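Ticket 414 – Packsack Jirkberg, Gurtband löst sich am Saum
Status: offen, wartet auf Ersatzteil
Bearbeiter: Euan Rankin
Bereich: Textilreparatur Netcombe

08:40 Eingang. Kunde meldet, dass sich das Gurtband beim Zusammenlegen aus der Naht zieht. Modell laut Begleitzettel Jirkberg, Ausführung Orangerot/Petrolgrün. Keine Angabe zum Kaufdatum. Garantieprüfung zurückgestellt.

09:15 Sichtprüfung. Gewebe ohne Risse, Beschichtung innen intakt. Am Saum drei Stiche offen, Faden nicht gerissen, sondern durchgelaufen. Ursache vermutlich fehlende Verriegelung am Nahtende. Gleiches Fehlerbild wie in Ticket 323, dort aber auf der Gegenseite.

09:50 Zugprobe am losen Ende mit 50 N. Die Naht öffnet sich um einen weiteren Stich. Probe abgebrochen. Der Sollwert für diese Verbindung liegt bei 100 N.

10:30 Rückfrage an Aitken (Zulieferer Gurtband): Ist für die Charge eine geänderte Fadenstärke bekannt? Antwort per Mail um 11:05: nein, Faden unverändert, Stichlänge laut Datenblatt bis zu 4 mm. Gemessen wurden 4,5 mm. Liegt damit außerhalb der Toleranz, Abweichung an Plivulance (Konfektion) weitergegeben.

13:20 Teil erneut ausgelegt. Die Bänder laufen zu einem Bündel zusammen und müssen in gleicher Reihenfolge wieder eingelegt werden.
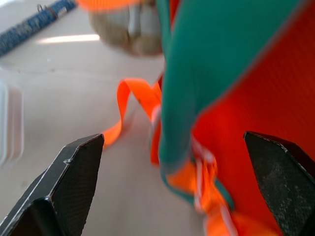

13:45 Saum auf 60 mm aufgetrennt, Fadenreste entfernt. Neue Naht mit Stichlänge 3 mm gesetzt, beide Enden verriegelt. Zugprobe mit 100 N bestanden, keine Öffnung.

14:10 Beim Zusammenlegen fällt auf, dass die Klemmschnalle das Band nicht sicher hält – Zähne abgenutzt. Nicht Teil der ursprünglichen Meldung, wird aber mit erledigt. Schnalle bei Aitken bestellt, Liefertermin offen.

14:25 Kunde informiert. Rückversand erst nach Tausch der Schnalle. Ticket 323 mit Verweis auf die Stichlänge ergänzt.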